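Majumder Dish Rack Notes
README, last touched 7/25/19

Photos of plates being put in a rack, one plate to a slot. It is exactly as gripping as it sounds. Prasanna Abeysekara keeps the files and settles arguments about what counts as a plate -- saucers lost.

Plates go in by color in this set: pink, then green, then blue, each upright in the black rack on the gray surface.
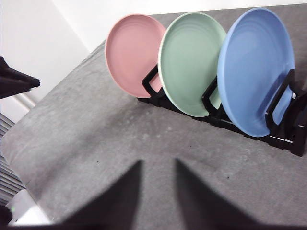
Known issues

Bowls are in the Hellik folder. 6 files there have no labels. Please don't rename anything before August.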